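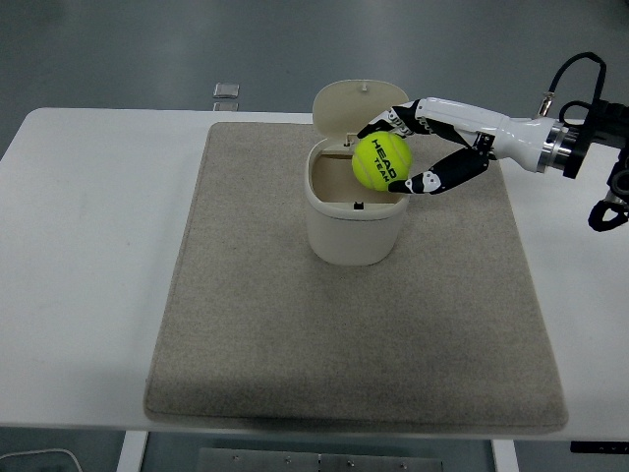
A HEAD TEAM ball over the little cream bin.

Old Balls, New Courts, and My Serve

Well, the summer league is over and my knees are very glad about it. We finished second from the bottom, which sounds bad until you remember we were last the year before (and the year before that, if we're counting). So I'm calling it progress!

For anyone who missed the final match over at Graltbridge, it was a long one. The wind came straight down the courts all afternoon and every lob turned into a guessing game. Fabian Moser lost his hat twice. He won his singles anyway, in three sets, and then ate what must have been half a tray of lemon bars standing up. Folasade Bako and I played the last doubles and went down in a tiebreak, and I'd like it on record that the double fault at the end was mine. Folasade was very nice about it in the car. She talked about her tomatoes the whole way back to Dernenau, and I let her.

I've been working on the serve since then. I toss the ball too far behind my head, and I've been doing it for so long that a good toss now feels wrong. My homework is to stand in the driveway and toss without hitting anything, just catching it again with my arm straight up. I put a chalk mark on the concrete where it should land if I let it drop. The neighbors have stopped waving.

Now, old balls. We all have them. Mine live in the trunk of the car, under the bench in the hall, and one has been in the gutter over the garage since spring. If yours have gone flat, please don't throw them out yet. I'm gathering them up through the end of October for anyone who can use them, and I already have takers for a good pile. The dog shelter on Belkadi Road wants as many as we can spare, any condition so long as they're not split. The second grade room at the elementary school would like some for chair legs (you cut an X in the ball and push the leg in, and the scraping stops, and the teacher gets to keep her mind). I did four chairs of my own at home and the kitchen is so quiet now that I scare myself walking in.

If you're cutting them, use a sharp utility knife and hold the ball in a vise or clamp. Please don't hold it in your hand. I have a small scar and a long story, and you can have both if you catch me by the water fountain.

A flat one is also handy for opening stuck jars. Cut it in half and you've got two rubber grips, and they work better than the thing I paid money for. And Fabian hangs one on a string in his garage so he knows when to stop the car. When it touches the windshield, he's in.

On to the courts. The resurfacing fund is at $1,521 after the bake table, so thank you to everybody who baked and everybody who ate. We're getting a second quote from Korkano before we pick anyone, and I'll pass it along when I have it. The crack by the net post on the far court is still there and still wide enough to catch a toe, so keep an eye out if you're running down a drop shot. I've put some bright tape along it, but it peels up every time it rains.

Fall hitting has started up, nothing formal. Come in the late afternoon while we still have the light, bring a sweater and bring water. You don't need a partner, we just mix in whoever's there. If you haven't played in years, come anyway and be on my side of the net, I could use the company over there.

Bags of old balls can go on my porch, left of the steps. Tie the top, please. The last bag wasn't tied and I was picking them out of the hedge until dinner.

September 22, 2021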